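Kesier 생활지원 접수창구 처리 기록
분류: 의류 관리 / 누빔 재킷 보관
대상 제품: Prornetti 누빔 재킷(연회색)
접수일: 2020. 4. 27.
상태: 처리 완료

1. 접수 내용

신청인은 겨울 동안 착용한 Prornetti 누빔 재킷을 보관하기 위하여 접어서 Grabowska 보관 주머니에 넣고자 하였으나, 말아 접은 부분이 계속 풀리고 부피가 줄지 않는다고 신고하였습니다. 동일한 재킷을 지난해 10월에 꺼냈을 당시 몸판 아래쪽 충전재가 한쪽으로 몰려 있었다는 점도 함께 기재되었습니다. 신청인은 재킷의 불량 여부 확인과 올바른 접는 순서의 안내를 요청하였습니다.

2. 1차 확인

접수창구에서는 다음 사항을 우선 문의하였습니다.

세탁 후 경과 시간: 이틀
건조 방식: 실내 자연 건조
보관 주머니 규격: Grabowska 소형, 용량 15리터
접는 장소: 침대 위
모자 처리: 접지 않고 위로 올려 둔 채 몸판부터 말기 시작

신청인의 회신에 따르면 재킷의 지퍼는 열린 상태였으며, 소매는 몸판을 만 다음에 안쪽으로 밀어 넣었다고 합니다. 이 순서에서는 몸판 안의 공기가 빠져나갈 길이 막히고, 소매가 두꺼운 고리 모양으로 남아 전체가 다시 벌어지기 쉽습니다.

3. 침대 위에서의 작업 상태

누빔 재킷을 침대에서 접는 것 자체는 문제가 되지 않습니다. 다만 이불을 머리맡으로 충분히 밀어 두고, 시트 위에 재킷 전체를 펼칠 수 있는 자리를 확보하여야 합니다. 매트리스가 푹신한 경우에는 누르는 힘이 아래로 흡수되므로, 한 번에 세게 누르는 것보다 짧은 간격으로 여러 차례 나누어 누르는 것이 적절합니다.

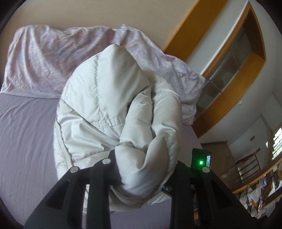
보관 주머니에 넣은 재킷을 다른 짐 아래에 눌러 두어도 됩니까?

장기간 눌러 두는 것은 권장하지 않습니다. 충전재가 오래 압축되면 부풀어 오르는 힘이 떨어질 수 있으므로, 주머니는 선반의 맨 위 칸에 두고 그 위에 다른 물건을 올리지 마십시오.

4. 조치 안내

접수창구는 신청인에게 아래 순서로 다시 작업하도록 안내하였습니다.

가. 재킷을 완전히 펼친 뒤 지퍼를 끝까지 올리고 앞면이 아래를 향하도록 놓습니다.
나. 모자를 등판 쪽으로 납작하게 접습니다. 모자 끝이 솟아 있으면 손바닥으로 눌러 공기를 뺍니다.
다. 양쪽 소매를 등판 위로 겹쳐 놓습니다. 소매 끝단은 밑단 방향으로 향하게 합니다.
라. 좌우 옆선을 가운데로 접어 폭을 주머니 너비에 맞춥니다.
마. 밑단에서 모자 방향으로 말아 올립니다. 누빔 한 칸을 넘길 때마다 잠시 멈추고 공기가 빠지기를 기다립니다.
바. 다 말린 상태에서 60초간 누르고 있다가 주머니에 넣습니다.

겉감이 매끄러운 제품은 손을 떼는 즉시 풀리는 경향이 있습니다. 이때에는 폭이 넓은 면 끈으로 가볍게 한 바퀴 묶을 수 있습니다. 고무줄은 누빔선에 자국을 남길 수 있어 사용하지 않도록 하였습니다.

5. 충전재 쏠림에 관한 확인

하단 충전재의 쏠림은 건조가 충분하지 않은 상태에서 보관하였을 때에도 나타납니다. 신청인에게 누빔 칸을 손가락으로 하나씩 집어 뭉친 곳이 있는지 확인하도록 요청하였고, 왼쪽 옆선 부근 안감 쪽에서 작은 덩어리가 만져진다는 회신을 받았습니다. 이에 따라 보관을 하루 미루고, 재킷을 평평하게 눕혀 뭉친 부분을 가볍게 두드려 편 다음 통풍이 되는 방에서 추가로 말리도록 안내하였습니다.

봉제선의 터짐이나 충전재의 빠짐은 신고되지 않았으므로 제품 불량으로 분류하지 않았습니다.

6. 재확인 결과

신청인은 추가 건조 후 안내된 순서대로 접어 재킷을 주머니에 넣었다고 회신하였습니다. 첫 시도에서는 모자 부분이 두꺼워 입구가 닫히지 않았으나, 나항을 다시 수행한 뒤 닫혔다고 합니다. 덩어리는 대부분 풀렸으며, 옆선 부근에 약간 남아 있다는 설명이 있었습니다.

7. 부대 사항

신청인이 문의한 Ivine 방습제는 의류에 직접 닿지 않도록 주머니 바깥에 두는 것으로 안내하였습니다. 대형 보관 주머니로의 교환은 미사용품에 한하여 가능하며, 왕복 배송비 3000원은 신청인 부담입니다. 신청인은 교환을 신청하지 않았습니다.

보관 중에는 약 두 달에 한 번 주머니를 열어 재킷을 펼쳐 두었다가 다시 접으시기 바랍니다. 같은 증상이 다시 나타나는 경우 본 기록에 이어서 접수하실 수 있습니다.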